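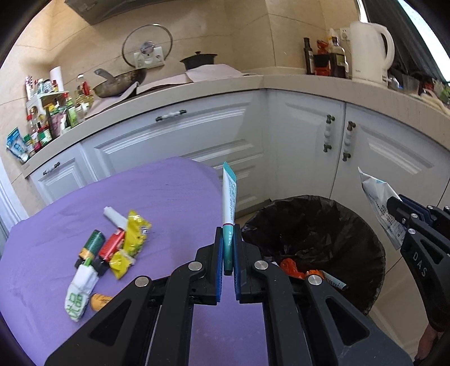
手持夹爪套件用了一周，Umali清桌任务来交作业

版块：家用机器人 > 装备与套件

面条加辣不加葱（楼主）
发表于四月

先说结论，好玩！比我预想的好玩太多了。之前一直只在论坛里看别人晒臂，自己家里放不下也买不起，这回看到Grindholm开放了手持夹爪套件的短租，租期7天，两只手各一只夹爪，带腕部视角的鱼眼相机，收纳箱寄到家，脑子一热就下单了。

任务选的是他们目录里的Umali，说白了就是双手清理桌面：桌上一堆用完的包装、管子、小瓶子，一件件夹起来，送进桌边套了黑色垃圾袋的桶里。听着简单是吧，我也是这么想的，第一天晚上就被一根细管子教育了。

写一下这几天的感受，想到哪写到哪。

手感。捏合的行程很顺，连杆没有旷量，松手回弹也干脆。里面那两片蓝色指垫是整套东西里我最喜欢的部分，软硬刚好，夹立着的细管子只要对准了，轻轻一捏就稳，不用使蛮力。我手小，第一天握久了虎口酸，后来把握法往后退了一点就好多了。

视角。鱼眼的范围很大，从夹爪上能把灶台那边、桌边的桶、另一只手在干嘛全收进去。好处是双手配合看得特别清楚，坏处是你家厨房什么样也全收进去了（对，我家调料瓶就是这么多，请不要点评）。

软件。配套的Skumen客户端负责录制和切段，开始结束都有提示音，单段最长60秒，超了自动断。这个设定我一开始很烦，用惯了反而觉得合适，清桌这种活，拖长了人就开始走神乱挥。上传之前能先在本地回放，废段直接删掉，这点好评。

续航。我这边连续录30分钟左右手都没掉线，之后就去吃饭了，所以上限我不知道，别问。

难度。硬的东西都好办，圆柱形的小瓶会滚，但从两侧下爪基本跑不掉。难的全是软的皱的。塑料袋团起来会弹开，你以为夹住一大把，抬起来只有一个角。最难缠的是那种揉皱的纸质包装，中间还系着一截打了结的白线，线头毛毛的，下爪位置偏一点，夹的就是线。后来我的办法是竖着来，两片指垫对着包装的两侧夹，尖的那头朝上。

缺点也说一下，省得像软文：

说明书的左右手示意图画反了，我对着图装腕带，装了两遍才发现；

收纳箱的内衬很紧，夹爪放回去得找角度，张着口塞不进去；

Skumen的中文翻译很随意，“丢弃本段”和“放弃上传”两个按钮挨着，我点错过。

总体我是想续租的。有问题就在楼下问，我晚上在线。

青椒不辣
沙发！等这个评测好久了。想问紫色桌布是套件里带的吗，还是你自己的？我也想铺一块，家里餐桌反光很厉害。

面条加辣不加葱（楼主）
桌布是自己的，套件里没有。反光的话确实建议铺，我家墙砖是亮面的，灯一照就花，好在夹爪主要盯着桌面。铺的时候别太在意平不平，我这块有褶，录起来没影响。

轴承里有沙
泼点冷水。手持夹爪录出来的东西，我一直不太看好。人手的速度、人腕的角度，换到臂上很多姿态根本到不了。楼主玩得开心我理解，但拿它当“机器人套件”来租，我觉得名字就有点虚。

面条加辣不加葱（楼主）
这个我承认，我没有臂，验证不了那一头，只能说采集这一头的体验。不过你说的速度问题，Umali的任务说明里写了动作要放慢，手腕不要拧过头，我头两天的段子退回来不少就是这个原因，哈哈。

齿轮咬到手
回复 轴承里有沙：这话我不同意。我之前在Stostora那边租过遥操作的整臂，一样的清桌任务，光标定就花掉一个上午，录出来的动作一顿一顿的，团塑料袋这种活根本没法干。手持的好处就是你真的能感觉到东西在爪子里滑没滑。姿态到不到得了可以后面筛，动作僵硬是筛不出来的。

轴承里有沙
回复 齿轮咬到手：你能感觉到，可是夹爪里没有力传感器的话，你的感觉也没记下来啊。这才是问题。

齿轮咬到手
回复 轴承里有沙：开合宽度是记的，垫子的形变相机里也能看到一点。我同意不如直接测力，但你要是说没用，我就要继续跟你吵了。

轴承里有沙
行，没说没用，我说的是别期望过高。标题党的毛病改不了的是厂家，跟楼主没关系。

西瓜要冰的
插个楼，你们先别吵。我关心实际的：一个人录得过来吗？还是得有人帮忙摆东西？

面条加辣不加葱（楼主）
一个人完全可以。我是先把东西散在桌子一侧，录一段，停，从桶里捡回来再散一遍。捡回来这步比较烦，所以用的都是洗过擦干的包装，别拿真剩饭挑战自己。家里有人愿意帮忙撒那当然更快，我家那位撒了一晚上就跑了。

西瓜要冰的
懂了哈哈。两只手是一起动的吗，还是轮流？

面条加辣不加葱（楼主）
都有。我习惯一只手在夹下一件的时候，另一只手往桶那边送，熟了以后节奏特别舒服，有点像打鼓！刚开始老是两只爪子在桌子中间撞上，咔的一声，吓得我赶紧看有没有磕坏，没事，壳子挺结实。

咖啡渣养花
楼主的夹爪臂上有白色的DAS字样，我去年看的那批好像没有字，是换版了吗？

面条加辣不加葱（楼主）
我收到就是带字的，换没换版真不清楚，你问下Grindholm客服吧，他们回得还算快，我周五半夜问的，早上就有人回了。

青椒不辣
再问一个，薄的东西行不行？比如零食袋撕下来的小角，纸片什么的。

面条加辣不加葱（楼主）
平躺在布上的小碎片最难，爪尖要贴着桌面进去，连布一起夹起来是常事。我的笨办法是先用一只爪子把它推到有褶的地方，让它翘起来一点，再捏。大一些的揉皱包装反而有地方下手。补一张夹皱纸包装的，右手边那只爪子夹的是红色塑料袋：
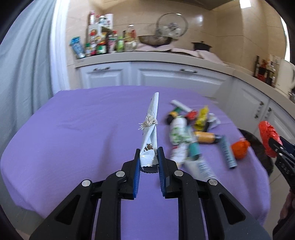
追加：给想租的朋友列一下我的流程

一、开箱先别急着录，空手捏着玩一会儿，两只都试，找自己舒服的握法。

二、腕带按实物上的L和R来装，别看那张图（我给客服反馈过了，说下一版改）。

三、桶放在桌边，口要大，袋子翻出来套好。我一开始用的是窄口桶，爪子加上手腕往里伸，总是刮到边。

四、硬的软的混着摆，别全挑好夹的。全是瓶子录起来很爽，审核会说你场景太单一。

五、每段录完顺手回放开头和结尾，看看有没有东西掉在桶外面。掉外面的段子我都留着，Skumen里可以标“失败”，Umali任务也收。

六、手酸就停。真的，酸了以后捏合会抖，后面的段子大半要重来。

咖啡渣养花
第五条有用，我之前失败的全删了，亏大了。

轴承里有沙
第五条我也赞成，失败段比成功段值钱，这个我跟楼主站一边。第三条有点意见，桶口固定用大的，以后换个小垃圾桶不就不会了？

面条加辣不加葱（楼主）
有道理！我还剩一天租期，明天把窄口桶搬回来录一批，刮就刮吧。

齿轮咬到手
顺便求一个，换窄口桶的时候试试软袋子，我想看看团不紧的塑料袋在桶口会不会挂住。我用整臂那次十回有八回挂在边上，最后是我走过去拿手捅下去的，那段还不能用。

面条加辣不加葱（楼主）
收到，红的那个袋子给你安排上，它弹得最厉害。

二手螺丝刀
弱弱问一句租金。官网要登录才给看，我懒得注册。

面条加辣不加葱（楼主）
每个人看到的好像不一样，跟选的任务有关，接了Umali会抵掉一部分，所以我报我的数也没什么参考意义，你还是注册一下吧，手机号就行。押金是另外算的，退得快不快等我寄回去再来更新。

二手螺丝刀
好吧，那我等你的押金更新再决定。

薄荷糖别嚼
左撇子路过。两只夹爪是镜像的还是一样的？我用很多工具都要反着拿，烦死了。

面条加辣不加葱（楼主）
单只夹爪本身左右对称，握起来没有偏哪只手，差别在腕带。我试过交换着拿，捏合手感一样，但是客户端会把左右记反，记得在设置里换过来再录。

薄荷糖别嚼
太好了，那我去排队了。现在下单要等多久？

青椒不辣
我刚下的单，页面显示要等2周，楼上快点吧，再晚就跟我抢同一批了。

面条加辣不加葱（楼主）
你们都去排队我就续租不上了啊喂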